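4.3 Teaching the rack task in Bramuven Planner

By now you should have both arms homed and talking to the Planner, and we can get on to the fun part, which is showing the software what a dish rack looks like! Take your time with this section. A good scene model saves you a lot of fiddling later on.

1. Open the Scene tab and choose New from Camera. Perception collects 60 frames and then draws its guess over the live view.

2. Set the rack on the table and put two plates in it, upright, toward one end. The rack doesn't need to be square to the table (a little tilt is fine, and we rather like it), but do pick plates of different sizes and colors for your first try. One plate may overlap the other, as long as you can still see part of each rim from the camera. 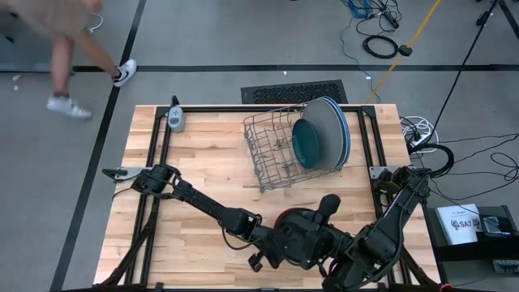

3. Click Find Slots. Thin wire tines are hard on any depth camera, so if the slot lines come out ragged, raise Tine Filter a step at a time and click again.

Note: Anything else left on the tabletop will be added as an obstacle, and the arms will plan around it. You can rename it or delete it in the object list.

4. Select a plate, then Plan Grasp. The Planner tries up to 300 paths for each arm and shows you the shortest one in green. Play it through in Preview at least once, please, before you press Run.

CAUTION: Keep everyone outside the arms' reach while Run is lit. If a path looks wrong, press Stop first and sort out the settings afterward.

5. Save the scene. If the save fails with code 19, the Stosance driver has lost its link; see section 6.2.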